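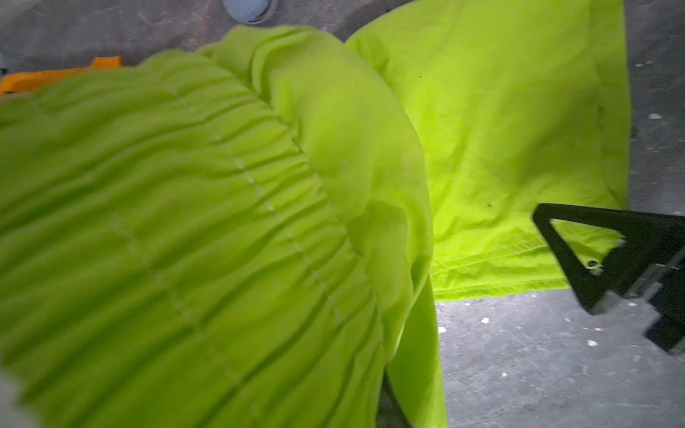 Tefera Laundry Service – Frequently Asked Questions

How do I book a pickup?
You can book on our website or by phone until 8 p.m. the evening before. We will send you a message with a two-hour window. If you live in Peneck, pickup is also possible the same day, when you book before 10 a.m.

Where do you deliver?
We deliver in Peneck and Trarkent. For other towns, please ask us first. It depends on the driver's route and we can not promise it.

How much does it cost?
Washing and folding is charged by weight. The smallest order is 66 ounces. Up to 800 ounces we can take in one pickup, and for more than this we make you a separate offer. Bedding and curtains are charged by the piece, and the prices are in the list at the bottom of our booking page.

Do I have to sort my clothes?
No, we sort them by color and by care label. But please empty the pockets. Coins and keys we put in a small envelope and return with your order. Paper tissues we can not save, and they leave white bits on everything in the load.

My jacket has a bright color. Will it fade?
Bright colors are washed inside out at a low temperature, without bleach. A new item can still lose some color in the first two or three washes. If you worry about it, write "wash alone" on the order note – this costs a little extra.
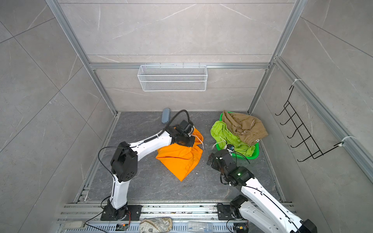 Can you wash items with elastic?
Yes. Elastic does not like heat, so we dry these items on low or hang them. If the elastic is already old and hard, washing will not make it soft again.

Which detergent do you use?
Our standard detergent is Sirkisus, without perfume. You may also give us your own bottle, with your name on it. Fabric softener is used only when you ask for it, and never on towels or sportswear.

What happens if something is lost or damaged?
Please tell us within three days after delivery and keep the paper tag. We pay up to 100 dollars per item when the fault is ours. Shrinking is not covered if the care label is cut out.

Can I change the delivery time?
Yes, until noon on the day of delivery. Reply to the message you received, or call the shop and give your order number.

Are you open in December?
Yes, but with shorter hours. The last pickup in December is at 4 p.m.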